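In Praise of the Cluttered Counter
Posted Friday, April 12, 2019

There is an argument I have been having, mostly with myself and sometimes with whoever is sharing the lunch table, over how tidy a kitchen ought to be before you let a robot learn from it. I have gone back and forth on this for longer than I care to admit. This spring I finally came down on one side, and I would like to use this space to say why, with apologies to the colleagues who have heard it before and will recognize all my best lines.

For those who don't spend their days at this, the work goes something like so. We want a machine to learn how to do ordinary things in a kitchen, such as putting a lid on a canister or moving a spoon from one place to another. We don't write out the steps. We collect examples, a great many of them, of the job being done, and the learning system works through the pile and tries to pick up what the examples have in common. The project I have been attached to is called Baptiste, and when we closed the books on our first round we had 1,898 examples that passed review. That sounded like a mountain to me until I saw how quickly the system got through it.

Our first round was tidy. I say this with some affection, as I was one of the people doing the tidying (I even brought my own dish towels). We had a plain table, a plain wall, good even light, and usually two objects at a time, set well apart. Every example was easy to check and easy to label, and the numbers that came back from training were lovely. We passed them around. I believe there was cake.

Then we tried the same system in a lived-in kitchen over on Arner Street, one with a toaster and a coffee maker and a bag of onions that had been sitting there for who knows how long, and it was lost. It reached for the wrong thing, or it stopped and waited. It had never met an onion bag. More to the point, it had never met a cup standing behind something else, and it had no notion that half a cup peeking out from behind a box is still a whole cup. You and I learned that before we could talk, and so we forget that it is a thing to be learned at all. I drove home that evening in a bit of a sulk, I'll confess, and then stood in my own kitchen looking at the mess beside the stove as if I had never seen it before.

So now we clutter on purpose. We put out cutting boards and canisters and snack containers and let them crowd each other. We lean the long wooden spoon where a person might lean it, which is to say at an angle, in a cup, half hidden. We leave the appliances where they are. It takes longer to set up than you might think, because people are oddly bad at making a natural mess when you ask them to. Left alone, most of us will space things out in a nice row, and you have to go back and shove it all together.
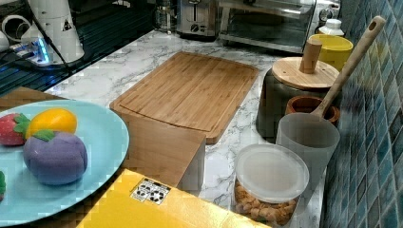

The strongest case against all this comes from people I respect, and I want to give it a fair hearing. They say a learner should start simple. You wouldn't teach a child to read with a tax form. If you throw everything at the system at once, it may latch onto the wrong thing entirely and decide, say, that the spoon always lives next to the toaster. And when an example fails, you can't easily tell why, whereas with one cup on a bare table there are only so many things that could have gone wrong.

I grant nearly all of that. Where I part ways is on what "simple" means. A bare table is simple for us, the people who have to check the work. I am less sure it is simple for the learner, who may be picking up a false lesson along with the true one, namely that objects come alone, with clear space on every side, under the same light every time. Unlearning that seems to cost us more examples than starting with a fuller counter would have. And the worry over the spoon and the toaster is a worry about sameness. You cure it by moving things around, which you should be doing anyway, and by moving them a good deal more than feels necessary.

We try to change the arrangement every 25 examples now. I would like it to be more often, but there are only so many hours, and the person resetting the counter has a back and two knees like everyone else. We change what stands in front of what, and what gets tucked behind. Some days the food is real and some days it is pretend, and I have come to think there is room for both, as long as you write down which is which. I am a great believer in writing things down. Half the trouble in our first round came from notes that said "kitchen, normal," as though there were such a thing!

There was a proposal floating around in early April to buy our clutter in, so to speak, by ordering ready-made sets of household goods from a supplier called Plustasell. I argued against it, and I was probably more heated than the subject deserved. My feeling is that a boxed set of clutter is a tidy table in disguise. Everything matches, and it was all picked by one person on one afternoon. What you want is the canister that came from an aunt, and the clay pot that doesn't go with anything, and the odd container whose original purpose has been forgotten. The folks at Jotex, who lend us storage space, let us go through their break room cupboards, and I would not trade what we found there for any catalog.

I should say what this costs, as it would be unfair to leave it out. Review is slower. More examples get thrown away, and throwing away an hour's patient work is hard on the people who did it, who are careful and kind and deserve better than a red mark on a sheet. The training numbers are uglier too, at least for now, and ugly numbers are difficult to bring into a meeting. I have no cake to report. I do think the uglier numbers are telling us something closer to the truth, and I would sooner hear it from our own records than from a stranger's kitchen on a weekday evening.

We go back to Arner Street when the second round is finished. I have asked them, please, to leave the onions out.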